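Clothes bank reopens at Prosdale

The Prosdale clothes bank is taking donations again after its break in March. Bags can be left at the side door between 10 and 4. Please tie them at the top and keep shoes in a separate bag.

T-shirts are what we are given most and what goes out fastest. They are laid flat on the black cloth, where marks and pulled threads show up well, and then folded to one width so that they fit the new shelves. Plain colours such as grey go in one pile and prints in another.

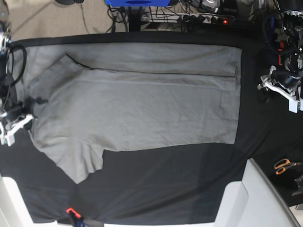 What we need now

Men's T-shirts in medium and large are short, and so are children's school jumpers. We have plenty of coats and cannot take any more until the autumn. At the last sort 58 items were put out on the rails and 29 went for rags, mostly because of worn collars.

Pale things need a bit more care. White and cream cloth goes on the dark grey cover to be opened out and checked for stains. If you are giving pillowcases or sheets, please wash them first and leave them unironed, as they have to be unfolded here anyway.

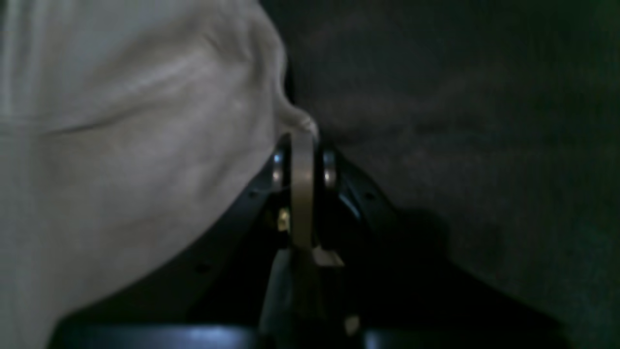 PROSDALE, 30/05/2025

Melina Stefanou has taken over the sorting rota from Hicham Zerouali, who is moving to the Punport branch. Anyone who can spare a morning should leave their name with her at the desk. Size labels and spare hangers are in the cupboard by the sink.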